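3 min read

Contestants wanted for Season Two of Bunusura

Cladar is casting the second season of Bunusura, the house-share competition series, and we are looking for people who have never been on television before. Filming takes place in Gurnham over three weeks in September. Applications are open now.

Sixteen contestants live together in one house and compete in pairs. Pairs are drawn on the first night and redrawn after each elimination, so you will probably work with several people you did not choose. There are no dating segments. If two contestants happen to get together that is their own business, and neither will be paid extra for it.

Last season 2,323 people applied and 84 were called for an in-person interview. We expect similar numbers this time. A short, clear application does better than a long one.

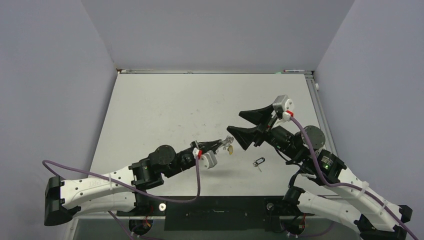
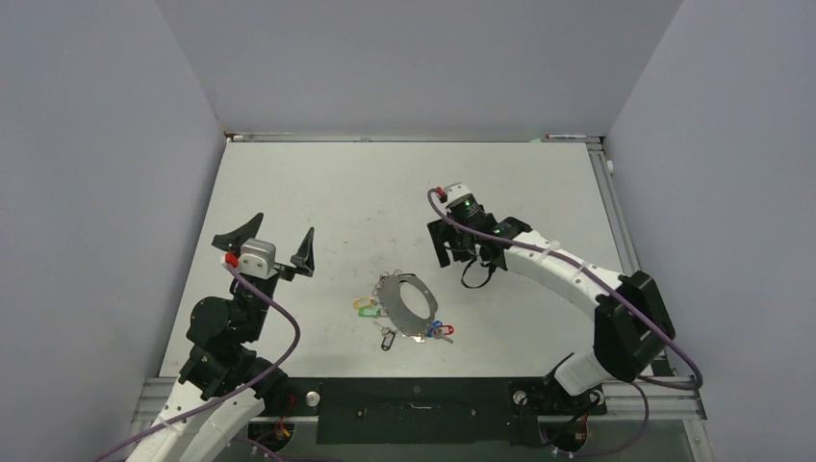
Contestants have their own beds but share every other room in the house, including the kitchen and two bathrooms. Phones are handed in on arrival and returned when you leave. You may bring one suitcase and one small bag. Leave your house and car keys with someone at home -- a bundle with colored tags on it, like the one on the gray metal ring in the second photo, is exactly the kind of thing that gets lost in a shared house. Medication is kept by the on-site nurse and is available at any hour.

What we pay

Each contestant receives $500 for every week they remain in the house. Travel to and from Gurnham is covered, including for anyone eliminated early. The winning pair splits the prize, and the amount will be given in writing before you sign.

Who can apply

You must be 21 or older, legally able to work in the United States, and free for the full three weeks. Current employees of Cladar or Belhaj, our postproduction partner, and members of their households may not apply. People who applied last season and were not selected are welcome to try again.

How to apply

Fill out the form on the casting page and upload a video of no more than two minutes. Tell us where you live, what you do all day, and the last argument you had with someone you like. Film it on a phone in a quiet room. Please do not add music or titles -- we skip past them.

Interviews last around 50 minutes and are recorded. If you are selected you will also complete a background check and speak with a psychologist. Everyone interviewed will get an answer by email, whether or not they are chosen.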